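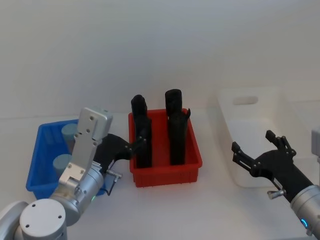 Plastic bins on the bench, blue at left, red at center.

Cillstead Building - Quarterly Storage and Egress Inspection
Area covered: ground floor stores, corridor G, rear loading door
Inspection month: May
Inspector: Do-yoon Do
Status codes: OK = acceptable. C = corrected during inspection. A = action required. N/A = not applicable.

1. Corridors and exits

1.1 Corridor G clear for full width: C
Two flattened cartons leaning against the wall outside store 3. Moved to the recycling cage. Same location as last quarter.

1.2 Exit doors open fully without a key: OK
Rear loading door tested three times. The closer is slow on the last few inches but the latch engages.

1.3 Exit signs lit: A
Sign over the door to the Waller side is dim on one half. Lamp or driver, not determined. Electrical to check.

1.4 Emergency lighting, short function test: OK
All 12 fittings came on and stayed on. The full duration test is on a separate schedule and was not part of this visit.

1.5 Floor surface: A
Vinyl lifting at the threshold of store 2, left side going in. Trip hazard for anyone pulling a cart. Taped for now. The tape will not last under wheels and should not be counted as the repair.

2. Fixed shelving

2.1 Load plates present and readable: A
Bay 4 has no plate. Bays 1 to 3 are plated at 444 lb per shelf. Bay 4 looks like the same system but the uprights are a different gauge, so the figure from the other bays must not be assumed. Keep bay 4 to light goods until Latell confirms the rating.

2.2 Uprights plumb and anchored: OK
All floor anchors present. One anchor nut in bay 2 turned by hand and was tightened. Recheck next quarter.

2.3 Beam clips fitted: C
Three clips missing on the top level of bay 1. Replaced from the spares box. The box is now low, reorder.

2.4 Heavy items stored between knee and shoulder height: A
Boxes of printer paper still on the top level of bay 3. Raised last quarter and closed on the log, but the boxes are there again, or others like them.

2.5 Clearance below sprinkler heads: OK
Lowest clearance measured was 42 inches, over bay 1.

3. Bins and small containers

3.1 Bins free of cracks and sharp edges: C
Two gray bins in store 1 split at the corner and discarded. Check the rim as well as the base, particularly on bins that are carried by the rim when full.

3.2 Bins not filled above the rim: OK

3.3 Bins labeled on the side facing the aisle: A
Store 1 compliant. In store 3 the labels are on the lids, and the lids get swapped between bins. Labels should go on the body.

3.4 Stacked bins of matching type: A
Nesting and straight-wall bins mixed in one stack in store 3. The stack leaned when touched. Broken down to two high during the visit, but the mix remains. 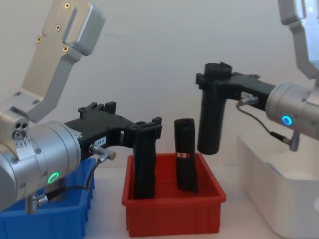
4. Chemicals and cleaning supplies

4.1 Cabinet locked when unattended: OK

4.2 Safety data sheets on hand: A
Binder present. Sheet missing for the Kazemi floor stripper. The container in the cabinet has the newer label, and the binder index still lists the old product. Obtain the current sheet and remove the old one.

4.3 Acids and bleach products on separate shelves: OK

4.4 Secondary containers labeled: C
One spray bottle with handwriting too faded to read. Contents unknown. Set aside for disposal, not relabeled.

4.5 Spill kit complete: A
Absorbent pads short. Gloves present but all one size (small).

5. Fire equipment

5.1 Extinguishers in place and unobstructed: C
Unit by the loading door had a hand truck parked in front of it. Moved.

5.2 Gauges in the operable range: OK

5.3 Monthly tags initialed: A
Tag on the corridor G unit has a gap of one month. Do not fill in the gap after the fact. Initial the current month only and note the missed check in the log.

5.4 Fire door between store 2 and corridor G: A
Found wedged open on arrival with a folded piece of cardboard. Wedge removed. The door closes properly once released. If it needs to stay open during deliveries, a hold-open device tied to the alarm is the acceptable way to do it - a wedge is not.

6. Ladders and steps

6.1 Step stool, store 1: OK

6.2 Six-foot ladder, store 2: A
Spreader on the right side bent. Tagged out of service and moved behind the cage. Replace, do not straighten.

6.3 Duty rating label readable: N/A
See 6.2.

General comments

Most items marked C took under five minutes to fix and could have been dealt with before the inspection. Items 1.1 and 2.4 are repeats. On the next report they will be listed at the top, with the name of the person assigned.

Work order 2480 covers the vinyl at the store 2 threshold and can be extended to the exit sign if electrical agrees. The ladder and the spill kit items go through normal purchasing.

Bay 4 must stay restricted until a written rating is received. A verbal answer from the supplier is not enough to close 2.1.

Inspection started at 8:30 a.m. Loading door checks were left until after the morning delivery. Store 4 was locked and no key was available. It was not inspected and should be read as open on this report.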